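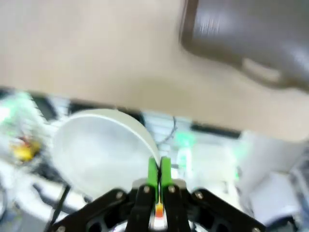 Figure 1. Wrist camera view, green fingertips at the rim of the white bowl.

Print this page | E-mail this page

Do We Need the Second Arm? Equipment Planning for the Tallanix Bench
Halina Grabowska and Igor Malinowski
Project report, second term

1. What we were asked

Our supervisor, Waldemar Gajewski, asked us to cost a second gripper arm for the Tallanix bench and say whether the program should buy it in July. The department had already more or less decided that it should. We were less sure when we started and we are less sure now.

2. What the quote covers

Cilodden quoted $675 for a gripper with wrist camera and mounting plate. That looks cheap until you read the second page. Spare fingertip pads are extra, the cable set is extra, and the licence for the control software runs for one year only. The quote doesn't give a renewal price. We e-mailed twice and got a brochure.

Cieślak came in at $700 with pads and cables included and no yearly licence. Their delivery time is 23 working days, which misses the start of the July block. Lech Urbańczyk in purchasing told us the colour of the money matters too: the bench fund can pay for hardware but can't pay for a licence, so the Cilodden renewal would have to come from somewhere else. We couldn't find out where.

3. What the bench work says

The sales case rests on time saved. Drukance, whose planning sheet we were told to use, assumes an arm is in use for the whole of a booked session. We don't believe that figure for any bench we have worked at. Setting up the objects, checking the camera and putting things back all take time, and a second arm doesn't shorten any of it.

Look at Figure 1. Bowl, cables and other objects share the space near the gripper, and much of the view is blurred while the fingertips stay fairly sharp. Before anyone buys another camera of the same type, we would like to see a test of how much blur the software can put up with. Neither supplier sent one.

4. Costs left out of both quotes

Bench space. A second arm needs its own clearance and we haven't got a measured floor plan.
Training. Bożena Makowska does all the inductions now and has no hours left to give.
Wear. We asked both firms how long the pads last. One said "years" and the other said it depends.

5. Recommendation

Don't order in July. Keep a booking log for the existing arm for 3 months, with idle time written down by whoever is using it, and then fill in the planning sheet again with our own numbers. If the log shows the arm really is busy, we would lean toward Cieślak, provided they put the pad life in writing. The Cilodden offer shouldn't go any further without a renewal price.

Print this page | E-mail this page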